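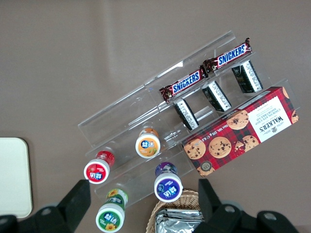 Brenholm Snack Rack: notes for the data set

Version of 4 June 2019. Maintained by Gülizar Aksoy and Dagim Mersha.

What is inside

Brenholm contains 1,869 color pictures of packaged snacks in clear display racks on a table. We made it for people who study how small goods are arranged in shops and office kitchens. Chocolate bars, boxed cookies and small cartons are the main part of it. Fresh food is not included.

The rack

The rack is clear acrylic with tiers, so the table is visible through the walls and the edges give white reflections. We did not remove these reflections. The rack is often turned diagonally on the table, and labels can then be read only at an angle.

How items are named

Each item has one line in items.csv. The name is copied from the wrapper, in the spelling of the wrapper:

SNICKERS, type: bar
WALKERS CHOCOLATE CHIP SHORTBREAD, type: box, printed weight 175g

If the print is too small for reading, the field "name" stays empty and we write only the type and the main colors, for example "small box, black and white". Please do not fill these fields by guessing. Two bars of the same kind in one tier receive two separate lines. A wrapper end which goes over the edge of the rack still belongs to the item and must be inside the outline.

Tiers

Tiers are counted from the top of the rack, starting with 1. In the January version Lensa Negussie counted them from the bottom, and 90 pictures had the wrong order. They are corrected now.

Known problems

In 19 pictures the tier of a box is not certain. They have the value "unclear".
Photographs of cookies printed on a box are not items. Some older lines still include them.

Questions and corrections

Write to Eyerusalem Gebru at Tirnside. Please give the picture number and the line number. We try to answer within 30 days.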